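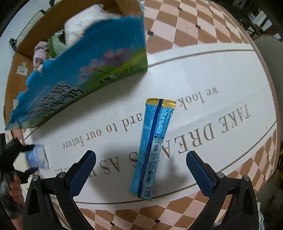
Estcombe workshop night, gripper talk. Keep to 16 mins, clock's at the back.

Start with why: wanted a gripper I could build at home. Fingers, pads, screws. First pair cut with the Dremel, ugly, say so.

Pads. Smooth ones slid off anything shiny. Textured = better. Pass the old set round, get them BACK this time.

Thin flat stuff is hard, soft packets easier, they give a bit. Squeeze slowly. Dont rush this part.

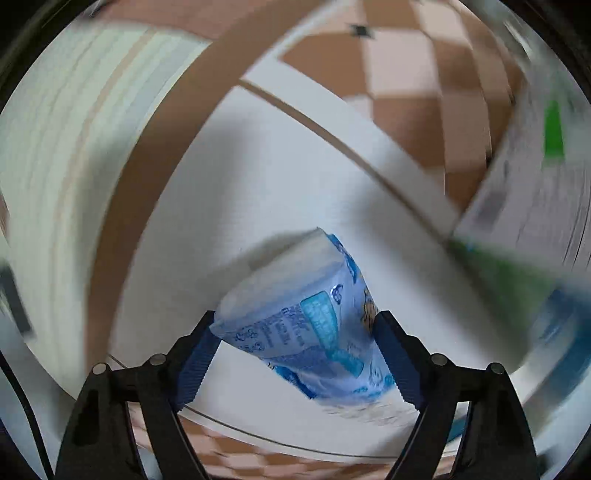

Ramesh Jaiswal reckons the pivots will go slack well before 1,000 grips and wants bushings in now. Fair point. Mention it, ask the room.

Cost: 70 quid so far, motor not incl. Then questoins, 7 mins max.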